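Leave the Tabletop Alone and Log the Fingertips

By Caoimhe Horgan
September 30, 2024

17 comments | 100 shares

Every two-arm cell I have worked on came with a calibration schedule. None of them came with a schedule for the fingertips, the cables or the brackets, and those are the parts that take up my day. I think we have the upkeep of these cells the wrong way around, and the bench at Brusutbridge is where I made up my mind about it.

The cell there is two arms over one table. Plernley wrote the original service sheet, which has the joints checked weekly and the grippers checked "as needed." In practice that meant when a pick failed. By August we had 884 entries in the fault log, and I read all of them over two evenings. Very few had anything to do with the joints.

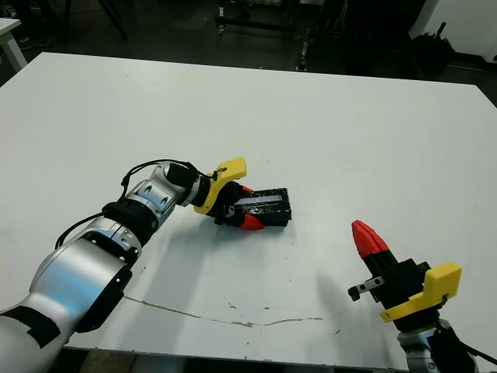 Fingertips should be treated as consumables, like brake pads. They need a date in the log when they go on and a date when they come off. On our cell the tips are red and the finger bodies are black, which helps, as you can check the ends of both grippers from a standing position without stopping the job. I would pick a tip color that stands out over one that matches the machine every time. The old gray ones from Buenaventura were fine parts, but a worn one looked the same as a new one until you had it in your hand.

The same goes for printed brackets. People are snobbish about them and want them machined. I was too for a while. A printed bracket can be replaced the same afternoon, and the file is kept with the cell, so the left and right sides stay the same. The machined ones we ordered took 17 days.

Then there is cable slack. A cable on the outside of an arm needs room for the wrist to turn, and new technicians always want to tie it down neatly. I have cut off more zip ties than I have put on. Run the wrist to both ends of its travel by hand first – then decide where the ties go.
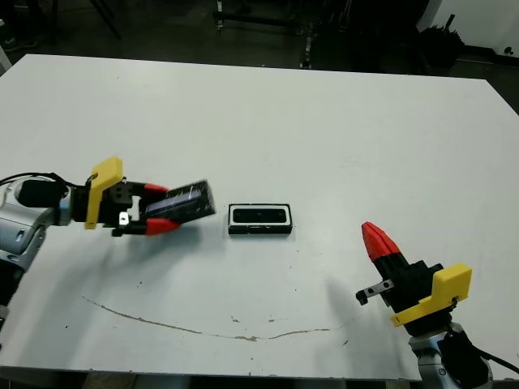

Photo: Brusutbridge bench

My other complaint is about cosmetic work. We had a visitor from the Preva project who spent most of an hour on the state of our tabletop. It has a long brownish streak across it and plenty of specks. He wanted it resurfaced. I said no, and I would say no again. The board is flat, parts sit on it properly, and changing it means setting the table height again for both arms. That is a day gone for a cleaner look.

Spend the day on the grippers. Since we started logging tips and brackets, the cell has run roughly 2678 cycles between unplanned stops. I can't prove the log did all of that, as we changed the night shift routine the same month. I still think every service sheet should start at the fingers and work back toward the base.

884 shares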